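Wednesday, late afternoon, glue bench

Back on the hide glue trials for the Wendport chairs, and I must say it has been a lovely slow sort of day, the kind where the kettle gets more use than the clamps. The last batch (the pale one from Sindgate) went on beautifully but skinned over far too soon, so this morning I soaked a fresh lot in cold water and left it well alone until it had gone to fat, wobbly jelly. I do like that stage! It smells faintly of wet dog, but you get used to it.

Warmed it gently in the pot and thinned it a touch more than the tin suggests. It ran off the brush in one long string, with no beads, and I had time to get both cheeks of the joint coated and knocked home before it started to grab. Much happier with that. I cut three test joints in beech offcuts, all from the same board so the grain is as near a match as I can make it, and they are on the shelf above the radiator with their labels tied on. Please don't move them, even if you want the shelf.

The Ramasamy glue is still to try. It's darker, in big lumpy flakes, and I suspect it wants a longer soak, perhaps overnight. Order number for the next bag is 1842, if anybody is ringing up before I'm in.

One thing to put right from last week: I wrote that the old rails came apart with steam alone. They didn't, quite. The back rail on the second chair needed a drop of warm vinegar worked in with a palette knife, and a good deal of patience.

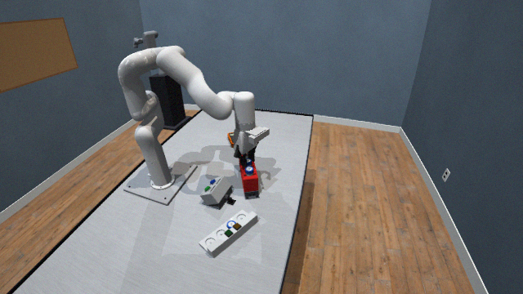
A note in pencil from the Zornus bench asks whether a pinch of salt in the pot would have slowed the Sindgate batch down, and says theirs stays open nicely that way in cold weather. I'd like to try it, though I'm a little wary of it drawing damp later on. Will do one joint with and one without, same beech, and leave the pair until the others come off the shelf.

Pot washed, brushes in the jar, jelly in the fridge behind the milk.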